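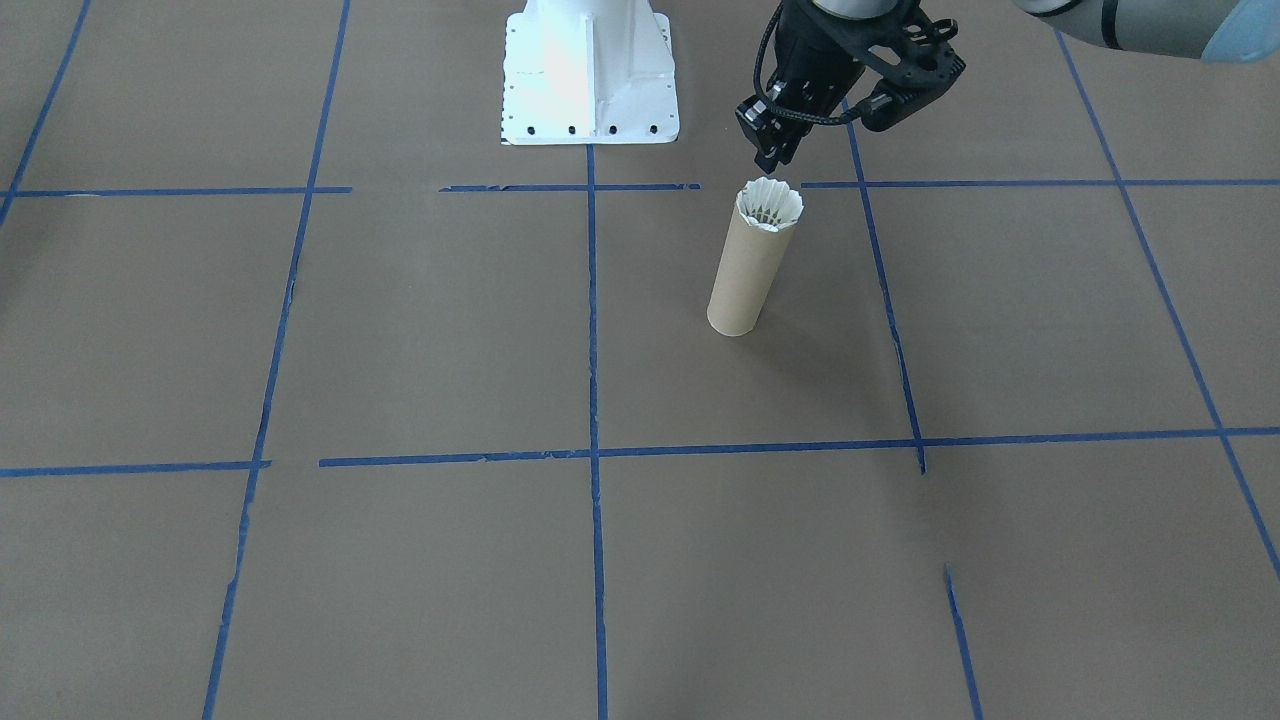 Robot Learning Lab, Unit 3
Collecting Demonstrations on a Taped Table
Instructor: Woo-jin So
Reading due before the lab session: Chae notes, section on data collection

3.1 Purpose

In Unit 2 the policy was given to you already trained. In this unit you produce the training set. Each group records 108 episodes of one task, labels them, and hands them to the Vuven training script. Grading is on the data set. The success rate of the trained policy is reported but carries no marks.

3.2 Terms

Episode. One attempt at the task, from the start pose to the stop command, with all camera streams and joint readings on a common clock.

Start state. The position of every object and the pose of the arm at the first time step.

Coverage. How widely the start states are spread over the states the policy will be tested on.

Operator. The student driving the arm. The operator for each episode is written in the log.

3.3 The work surface

The table is covered in brown paper and divided into cells with blue tape. The grid is a placement aid for the person resetting the table. Cell borders were laid by hand and the cells differ in size, so do not use them to measure distance. Where a position in millimeters is needed, take it from the calibration file.

Tape that has lifted or frayed is left alone until the end of a block. The tape is visible to the cameras, and changing it halfway through gives the learner a cue that separates early episodes from late ones.

The task object is a cardboard tube standing on end, with a light piece resting in its open top. The gripper approaches from above, closes on the piece, and lifts it clear of the tube. If the tube tips over, the episode is a failure. 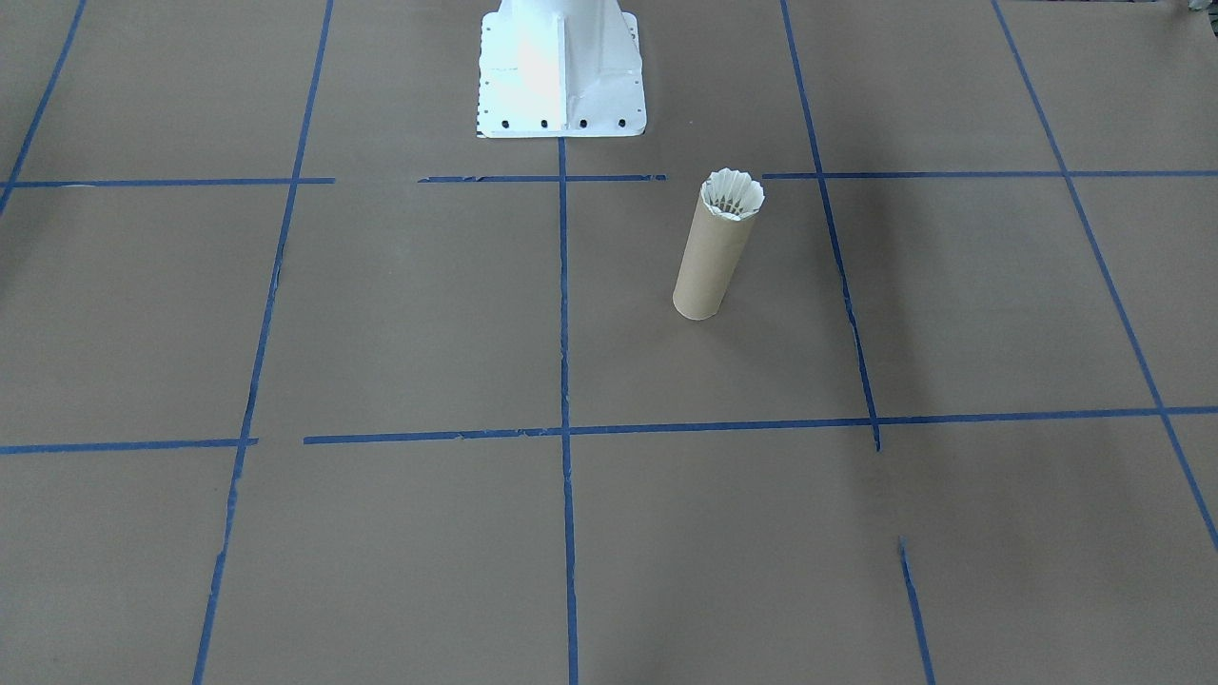 Figure 3.1. Tube on end inside one grid cell, white flared piece in its open top.

3.4 Choosing start states

A common error is to return the tube to the same spot after every episode. The resulting policy may score well in the lab and fail when the tube is moved by the width of a hand. Students also tend to favor the cell they can reach most easily.

Use the placement sheet printed by Likwood. It gives a cell and a position within the cell (near, middle or far, as seen from the robot base) for each episode. Follow it in order. If a position is out of reach, mark the row "NR" and go to the next one. Do not substitute a nearby position.

Lighting on the table is uneven. Leave the blinds as they are during a block and note the lighting in the log.

3.5 Recording procedure

1. Load the placement sheet and enter the operator's initials.
2. Set the tube at the listed position. Seat the piece in the top.
3. Take hands off the table and confirm that the emergency stop is within reach.
4. Start recording. Wait one second before moving the arm.
5. Perform the task at a steady speed. Small corrections are allowed and should be kept.
6. Stop recording, then open the gripper. An episode that runs past 3,000 time steps is closed by the recorder and counts as a failure.
7. Label the episode before resetting the table.

Groups change operators every third block. A single operator gives smoother data, but the policy then copies the habits of one person, including the pauses. 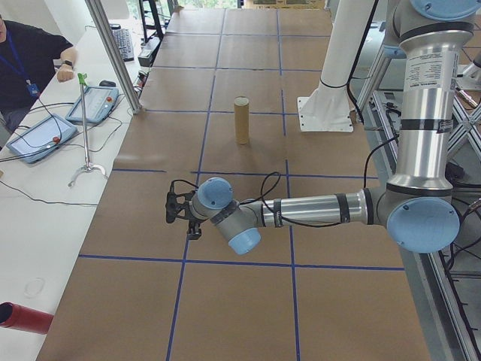 3.6 Failed episodes

Keep them. Label each with one code:

F1 missed grasp
F2 piece dropped after lift
F3 tube tipped
F4 timeout
F5 recording fault

Episodes coded F5 are excluded from training and must be repeated. The others remain in the set and are filtered by the script. Deleting a failure by hand breaks the numbering, and the log will no longer match the placement sheet.

3.7 Checks before submission

Replay 3 episodes from each block at full speed. Look for dropped images, a clock offset between cameras, and a gripper signal that changes before the fingers move. Plot all start positions on one sheet. Gaps in the plot should match the rows marked NR.

Upload the folder to Lusberg with the log and the plot. Due 26th September.

3.8 Questions for the written report

a) Compare the start positions of your failed episodes with those of the successful ones. Is any cell over-represented?
b) Suppose the paper were replaced between collection and testing. Which camera view would you expect to suffer most?
c) Train once on the full set and once on half of it, chosen at random. Repeat with half chosen by cell. Report both curves on the same axes.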